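Lista de verificação – bancada fechada com perfis de alumínio e cestos suspensos
Oficina Moltia, sala 3
Periodicidade: mensal. Última revisão do modelo: outubro
Estados: C (conforme), NC (não conforme), OBS (conforme com observação), NA (não aplicável)

1. Estrutura

1.1 Perfis verticais aprumados e sem folga no canto – C
1.2 Perfis horizontais apertados nas duas extremidades – OBS
Comentário: um parafuso do perfil superior direito aceitou um quarto de volta. Reapertado durante a inspeção. Verificar de novo na próxima.
1.3 Topos dos perfis sem rebarbas – NC
Comentário: aresta viva no topo do troço curto junto ao tampo, lado esquerdo. Limar e colocar tampa. As tampas Trodach servem neste perfil; as da referência antiga ficam soltas e não devem ser reaproveitadas.
1.4 Perfis isentos de deformação visível – C

2. Painéis laterais

2.1 Painéis encostados aos perfis, sem abaulamento – C
2.2 Revestimento impresso (cogumelos, cerca branca) sem descolamento nas margens – OBS
Comentário: pequena bolha na margem inferior do painel esquerdo. Sem efeito na segurança. Não furar a bolha; alisar com espátula de plástico. O padrão do revestimento tem muito contraste e dificulta a deteção de sujidade, pelo que a limpeza se faz por calendário e não por aspeto.
2.3 Ausência de fita adesiva provisória – C

3. Cestos suspensos

3.1 Cesto branco, parede esquerda: apoio no perfil – C
3.2 Cesto branco: conteúdo limitado a alicates e sacos identificados – C
Comentário: saco com fecho marcado PCF8-02, marcação legível. O alicate fica deitado no fundo do cesto. Não pendurar ferramentas no rebordo.
3.3 Cesto preto, parede direita: duas abraçadeiras de plástico – OBS
Comentário: as abraçadeiras brancas não apresentam fissuras, mas trata-se de fixação de recurso. O cesto suporta o estojo de pontas, que é a peça mais pesada de toda a parede. Propõe-se substituição por dois ganchos metálicos Huttunen. Até lá, as abraçadeiras trocam-se em cada inspeção, mesmo sem dano aparente.
3.4 Carga do cesto preto não superior a 3 kg – C
Comentário: pesado com balança de mão.
3.5 Malha sem arames partidos ou pontas salientes – C

4. Ferramentas manuais

4.1 Cabos do alicate (amarelo e preto) sem cortes no revestimento – C
Comentário: os cabos não são isolados para trabalho em tensão. A ficha 902 já o refere e convém mantê-la afixada à entrada.
4.2 Estojo GREENER: pontas encaixadas nas ranhuras – C
4.3 Estojo: pega sem folga – C
4.4 Ferramentas emprestadas com registo de saída – NC
Comentário: o registo tem duas saídas sem assinatura. Regularizar até terça-feira.

5. Tampo e arrumação

5.1 Tampo sem fissuras e sem resíduos de óleo – C
5.2 Distância livre de 60 mm entre a caixa de arrumação e os painéis – C
5.3 Caixa de arrumação: fecho lateral operacional – C
Comentário: a tampa castanha translúcida não admite peso em cima. Transportar pela pega branca apenas com a tampa fechada e a caixa apoiada por baixo com a outra mão.
5.4 Corda entrançada: estado do entrançado e do nó – OBS
Comentário: fios desfiados junto ao nó no pau de madeira. Aceitável para amarração leve. Não usar para suspender carga – a zona desfiada reduz a resistência de forma que não se consegue avaliar à vista. Cortar e refazer o nó quando o desfiado chegar à segunda volta.
5.5 Pau de madeira sem farpas na zona de preensão – C
Comentário: passar lixa de grão 200 se aparecerem fibras levantadas.

6. Ações em aberto

Limar aresta e colocar tampa (1.3). Prioridade alta.
Encomendar ganchos para o cesto preto (3.3). Prioridade média.
Assinaturas em falta no registo (4.4). Prioridade alta.
Bolha do revestimento (2.2). Sem prazo.

Os pontos NC são reinspecionados antes de a bancada voltar ao serviço normal; os pontos OBS transitam para o mês seguinte com o mesmo número. 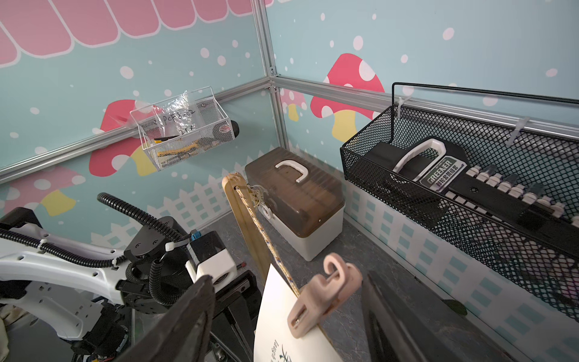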